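Penstead Reservoir, annual dam safety walk-through, June
Owner: Ollthorpe Water District
Inspector: Xiuying Lu. Second reader: Anežka Vrabec.

Marks: OK / WATCH / FIX / NOT SHOWN (I was told it was fine and given nothing to look at)

## Embankment

- [x] Crest, full length -- OK. No cracking I could find. The ruts by the north gate have been graded.
- [x] Upstream riprap -- WATCH. Stone has slid at the old boat ramp. Last year's sheet says "minor." It says the same the year before, in the same handwriting.
- [ ] Downstream slope, burrows -- FIX. Squirrel holes below the access road. The district says these were filled in spring. Some were.
- [ ] Toe drain -- WATCH. Flow was clear. The weir plate is bent, so I don't put much faith in the readings taken from it.

## Spillway and outlet

- [x] Spillway slab joints -- OK, resealed.
- [ ] Log boom -- FIX. One anchor is off and lying on the bank.
- [ ] Outlet gate, full travel -- NOT SHOWN. Operator offered to run it 12 inches. A full-travel test means full travel. Reschedule before the irrigation draw starts.
- [ ] Backup generator -- WATCH. Started on the second try. Log shows monthly runs, all signed at 8 a.m. by the same person, including the month he was on leave.

## Instruments

- [ ] Piezometers -- WATCH. 13 on the drawing. P-4 has read the same value since winter, and I'd like someone to drop a tape down it before we call that "stable."
- [x] Survey monuments -- OK.
- [ ] Seepage model -- NOT SHOWN. Ramasamy's summary page calls the results favorable. I asked for the inputs and got the summary page again.

## Emergency plan

- [ ] Call list -- FIX. Two numbers are dead. Gestateo is still listed for the siren contract, which ended.
- [ ] Inundation map -- FIX. Base map is from 2000. The trailer park on the creek road isn't on it.
- [x] Siren test -- OK at the dam. No one was posted downstream to listen, so OK at the dam is all I'll sign for.

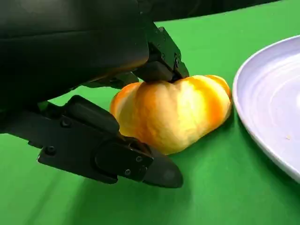 *Yellow and orange squash on a green tabletop, gripper finger at its crown.*

## Second reader's comments (A. Vrabec)

Agree on the gate and the map. I'd move the toe drain up to FIX; a new plate costs less than $500 and we've been writing about this one long enough. On the generator log, please attach a copy to the report -- the district will ask which month.

XL: Changed toe drain to FIX in the report copy. Log pages attached. Still waiting on the model inputs.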